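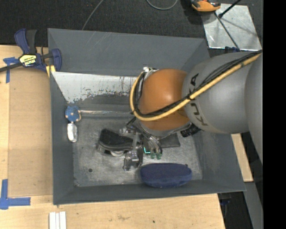
Gray bin, white sloped plate along the back, current wear

slantplate
Looking for advice on refinishing the inside of a parts bin. The floor is down to a metallic gray with fine scratches everywhere and some cloudy bright patches. The walls are painted and mostly fine, just light scuffing. The white slope is the problem. Paint is chipping along the lower edge and there are dark vertical scratches through the white. I have 2 of these and want to treat both the same way. Parts are small turned pieces, no sharp corners.

Gremalik
Leave the floor alone. Bare worn metal in a dry building is a stable surface. Repaint the slope only: scuff with 120 grit, feather the chipped edge, epoxy primer, two thin coats of two-part polyurethane.

Nieminen_K
Disagree on paint for the slope. Anything sliding down it all day lands its load on that lower edge, and a new coat will chip in the same place. Screw or bond down a sheet of UHMW and replace it when it wears through. We did this on a chute in February and have not touched it.

Gremalik
UHMW does not bond well without a treated back face. With screws you get heads or countersinks for small parts to catch on.

Nieminen_K
Buy it with the treated back, or put the screws along the top where nothing lands.

slantplate
Thickness?

Nieminen_K
1/8 inch. Chamfer the bottom edge so parts don't hang up on it.

S. Lepik
Before picking a material, check whether the chips are going through to metal or only to an older coat. The flecks look dark gray in the photo, and the upper wall is dark gray too, so it could be either. If there is an old coat under there with poor adhesion, feathering the edge is wasted time – strip the whole plate. Also find out what the cloudy patches on the floor are. Wipe one with solvent. If it changes, it is residue. If it doesn't, it is polish from rubbing.

slantplate
Wiped one at lunch with acetone. No change. Scraped a chip on the slope and there is gray under the white, then metal.

S. Lepik
Two coats, then. Strip it.

Gremalik
Agreed on stripping. I would still paint after. A quart covers both bins with plenty left and takes about 15 minutes a coat.

Nieminen_K
Plus cure time. A liner goes in the same shift.

slantplate
Going to strip both, paint one and line the other. Floors stay as they are. Will post again after 7 weeks of use.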